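Home > Walls and Ceilings > Interior Paint

Touch-ups on a matte green wall show as shiny patches

posted by yakubu_st_2nd_floor

I have a hallway painted in Faler matte, a dark sage. I filled a few nail holes, sanded the filler, and dabbed on paint from the original can with a small brush. The color looked right straight on. From the end of the hall every spot shows up as a patch with a slight sheen. The can was stored in a closet, closed, since April. I stirred it by hand. Is the paint bad, or did I do something wrong? I would like to avoid repainting the whole hall. The wall is drywall, rolled, two coats, and no primer was used over the filler.

3 replies

posted by drycoat

Paint is old. Buy a new can and do it over.

posted by low_sheen_lou

The paint is probably fine. What you have is flashing, a difference in sheen and texture between the patch and the wall. There are two usual causes, and you have both.

1. Unprimed filler. Filler is more porous than a painted wall and draws the binder out of the paint unevenly. Sand with 200 grit, wipe off the dust, spot prime, and let the primer dry for the time printed on the can.

2. Brush on a rolled wall. A roller leaves a fine stipple and a brush leaves lines. The two surfaces reflect light differently at a low angle even when the color is identical. Use a mini roller with the same nap as the one used on the wall.
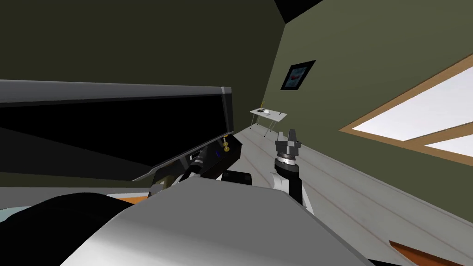
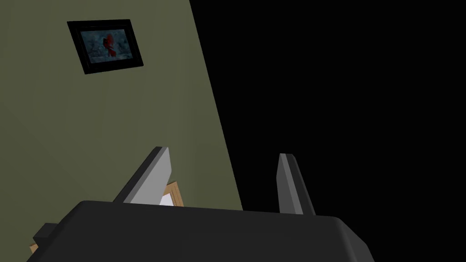
Dark and muted greens are less forgiving than off-white, because small changes in reflection make up a larger share of what the eye picks up. Check the wall from a low angle, with the light coming along the surface, before deciding how far to go. Some variation is only light: the matte olive wall in the second picture has faint darker diagonal bands across it and gets a little lighter toward the lower left, and no amount of touching up would change shading of that kind. Move the lamp. If the mark moves, leave it alone. If it stays put, it is in the paint. A work light of 1000 lumens is enough for this – 2000 washes out the surface.

If it is in the paint, roll from corner to corner and from baseboard to ceiling on that one wall. A full wall between two corners hides the difference. A square in the middle of it does not. Stir the can from the bottom for several minutes first, as the flatting agent settles and hand stirring often misses it.

Wait 7 days before judging. Matte paint loses some sheen as it cures.

posted by serov_trim

Agree with most of the above. Two additions. Thin the touch-up coat slightly with water if the label permits it, and feather the edges with a nearly dry roller. Also compare the label on the can with the tint code on your receipt. The Faler colors were moved over to the Index tint system at my store and the same color name came back a shade off. If the codes differ, do the full wall.

posted by yakubu_st_2nd_floor

Moved the lamp. The marks stay put. Primed the spots this morning and will roll the long wall corner to corner. The codes match.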